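The border town that stopped waiting for an answer

Travel, February 17, 2019

The queue at the Jiltance crossing starts before six in the morning, and by seven it has reached the petrol station. Most of the drivers are commuters. They work on one side of the line and sleep on the other, and for years the trip has taken them 14 minutes.

With the withdrawal date at the end of March and still no agreement on the terms, they have been told to prepare for checks. What kind of checks, and carried out by whom, has not been settled. A leaflet delivered in January advised residents to carry proof of address and allow extra time. It did not say how much.

Jiltance has 2,538 residents and one main street. The bank closed two winters ago. The bakery takes both currencies and gives change in whichever is nearer the front of the till. Until recently the subject of the border came up mainly at election time.

It now comes up everywhere. The town council has met on it five times since Christmas, and the minutes show the same questions asked at each meeting. Will school buses be stopped? Will a prescription written on one side be filled on the other? Ministers have said that arrangements will be made. The council has written back asking for them on paper.

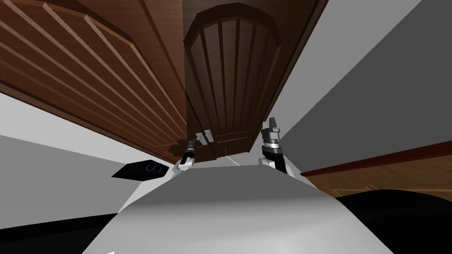
Wooden overhead cabinets, seen from below.

Sobczak, the joinery firm on the Zileo road, is the largest private employer in the area. It buys its timber from the north and sells most of its kitchens to the south, and an order may cross the border three times before it is fitted. The firm has rented a second warehouse and filled it with boards and hinges. Management puts that stock at 31 working days.

After that, it says, it would need to know what tariff applies to a cupboard door. It has asked the trade department twice. The first reply referred it to a website, and the second referred it to the first reply. 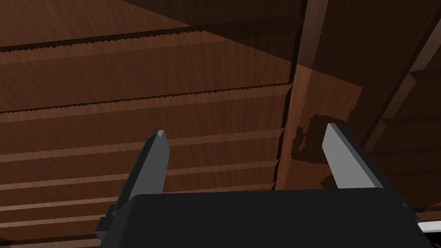

4 min read

Smaller businesses have done less, mostly for want of money. A dairy farmer outside the town said he could not stockpile milk. The garage has ordered extra tyres and nothing else.

At the last count, 562 people had signed a petition asking for the crossing to be left as it is. It was handed to the constituency office on a Thursday and acknowledged the following week with a printed card. Both of the area's elected members support it, although they vote on opposite sides of most other questions.

Opinion in the town is less even than the petition suggests. Some residents voted for withdrawal and would do so again. They say the delays have been exaggerated by people who never accepted the result, and that the two governments will find a way through because both need one.

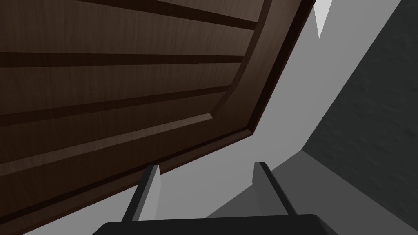 Others remember the old customs post, a brick hut with a barrier and a stove, which was pulled down when the road was widened. Its concrete base is still there under the grass verge. In January two surveyors spent a morning measuring near it. The roads authority said the work concerned drainage.

The council meets again on the first Tuesday in March. The border is item three on the agenda, after the minutes and the car park.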